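Dultby held at home by Usness

Dultby dropped two more points on Tuesday night after a 1-1 draw with Usness, in front of a crowd of 897. The visitors had lost their last three away matches but defended well and took the lead in the 34th minute, when Po-yen Yau headed in a corner at the near post.

The home side were slow to respond and did not manage a shot on target before the break.

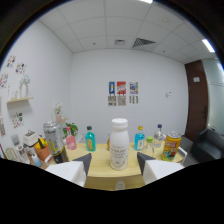 Shek made two changes at half-time, moving to a back three and bringing on Sum-yee Yeh on the left. Her crosses caused problems straight away, and she hit the bar from a free kick just after the hour. The equaliser came late - a low shot from the edge of the box in the 92nd minute, which took a deflection on its way in.

Dultby stay fourth, two points behind Sutora, who did not play this week. Usness move off the bottom on goal difference.
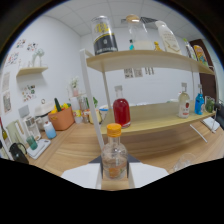
Small glass bottle with an orange screw cap, by the shelves.

The return match at Usness has been moved to a 7.15pm kick-off. Away tickets are limited to 302, and 210 of those have gone already. The rest can be bought from the club office before Saturday's home game, cash or card. The supporters' coach leaves from the main gate at 4.30pm.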